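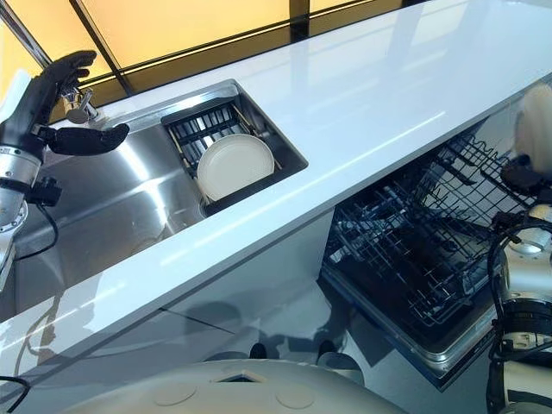
15. Juli 2021, Werkstattbuch Glasuren

So, der zweite Brand mit der Kalia-Glasur ist raus und ich bin ziemlich zufrieden (Birgit weniger, dazu gleich). Im Ofen waren 42 Proben, alle aus demselben Altstead-Ton, Schrühbrand letzte Woche. Oberste Etage schön satt geflossen, unten am Rand drei Stück mit Nadelstichen. Die lagen genau da, wo es beim vorigen Mal auch schon gezickt hat!

Henrik meint, das liegt an der Platte unten links, die zieht Wärme weg. Ich tippe eher auf die Schichtdicke, ich hab da zum Schluss ganz schön hastig getaucht. Die Dichte war mit 1,604 jedenfalls höher als im Rezept – also beim nächsten Mal Wasser nachgeben und VORHER messen. 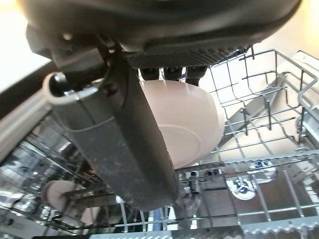 ## Haarrisse

Birgit hat die Proben mit Tusche eingerieben und prompt Risse gefunden, ganz fein, vor allem beim Duton-Überzug. Für Vasen wäre mir das egal, für Teller nicht. Ideen bisher:

- mehr Quarz in die Masse (Xiaoqing rechnet das mal durch)
- Abkühlen strecken, unter 115 Grad bleibt der Deckel zu, auch wenn Hartmut drängelt
- Fritte von Hyvönen testen, der Rest im Eimer müsste noch für einen Versuch reichen

Beim Cremeton bin ich übrigens hin- und hergerissen. Mit Zinn wird er wärmer, ohne Zinn sieht man den Ton an den Kanten durch, und das mag ich ja eigentlich sehr.
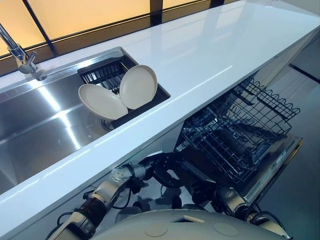 Lieselotte will die Variante ohne Zinn, Henrik die mit, ich brenne jetzt einfach beide nochmal nebeneinander auf der mittleren Etage. Kegel nicht vergessen, die Schachtel ist fast leer! Und das Tauchsieb muss dringend ausgewaschen werden, da hängt noch Blau drin.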